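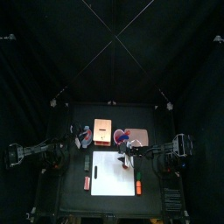 Fletcher Stubbs asked after the last class why the second arm kept moving when the first had faulted, given that both were on the same stop circuit. They were not on the same stop circuit, and that is the subject of these notes.

Week 8 – Protective stops in two-arm cells

Background
The Fernville cell ran two arms over one table, each with its own controller. The emergency stop button cut power to both. A protective stop, which a controller triggers by itself on high joint torque, acted on that controller only. The other arm was told over the network.

The fault
In April, after 1,550 cycles, the left arm went into a protective stop with its gripper in the shared zone. The stop message was sent and lost. The right controller went on using the last position it had received, treated it as current, and drove its forearm into the left wrist. Two fingers were bent and a wrist cable was torn at the connector. The log shows the right arm moving for up to 16 seconds on old data.
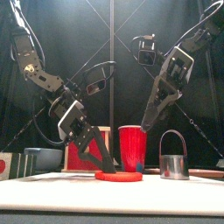 Figure 2. Shared zone: both grippers close to the cup, right fingertip at the rim.

Causes
1. The stop message was sent once, with no reply required.
2. Position data carried no time stamp, so its age could not be checked.
3. The risk assessment, copied from the single-arm cell at Skekville, had no entry for contact between arms.

Changes made
Protective stops are now hard-wired across both controllers. Each arm also sends a regular heartbeat, and a missed heartbeat stops the other arm. Recovery is manual, at reduced speed, one arm at a time – the gripper higher above the table is backed out first.

For next week
Read the Chang report, sections 2 and 4. Draw the stop circuit before and after the change, and mark every point where a single broken wire would go unnoticed.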